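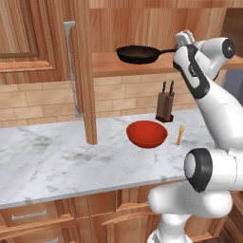 Nanlow spent most of August in the kitchen, or at least in a computer's idea of one. The small robotics shop, which has grown a good deal since it moved into the old Findow building on the river side of town, has finished the first part of a long comparison of arm controllers, and it is sharing the early results with anyone who cares to read them.

The work is being done entirely in simulation for now. Two controllers were put through the same household chores with the same arm and the same parallel gripper, so that any difference in the scores would come down to the software. One is Pacheco, the controller the company has relied on for years and knows inside out. The other is Drevis, a newer one that plans its path again as the arm moves, and that several people in the building had been itching to try since spring.

Between them the two controllers got through 1,516 runs, many of them left going overnight and at least one batch checked from home on a Sunday afternoon by somebody who was supposed to be at a barbecue. Of those, 400 were skillet runs, split evenly, and these are the ones the team most wanted to talk about. A skillet is an awkward thing to ask a robot to handle. The weight is all at one end, the handle is long, and a grip that is a little off can let the pan swing or tip.

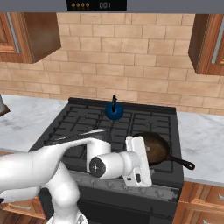

The arm over the range in the simulated kitchen, with the skillet on the front-right burner.

Out of the 400 skillet runs, 290 were scored as good, meaning the pan was picked up, carried and set down within the allowed area. Drevis had the larger share of those, and it did especially well when the handle was turned toward the corner of the stove. Pacheco was the steadier of the two once the pan was in the air, and it was quicker to get going, which counts for something if you are the one sitting there waiting on it. The company says it is too early to pick a favorite, and from the way people talk in the lunchroom there are still loyal camps on both sides.

Cameras came in for some study as well. Each controller was tried with a wide view of the kitchen, then with a close view from the gripper, and finally with the two together. The close view is a big help in the last bit of a reach – you can see both fingers and whatever lies between them – but it gives very little idea of where the arm is in the room. Using both views gave the best scores for either controller, though it slowed Drevis down more than had been hoped.

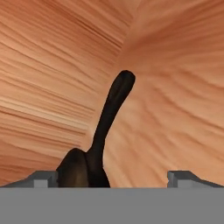 Close view from the gripper, with a dark, long-handled object between the fingers.

Small items will get a round of their own next, and the team expects them to be harder than the pans. After that there are 3 gripper designs waiting to be compared, two with flat fingers and one with a softer pad, and the plan is to run every one of them with both controllers before any hardware is ordered. A real arm has been set aside in the back workshop for the final stage, where the simulated scores can be checked against the real thing.

Nanlow will post the full tables on its website when the small-item round is done. Schools and other shops that would like the task list in the meantime are welcome to write to the front desk and ask for a copy.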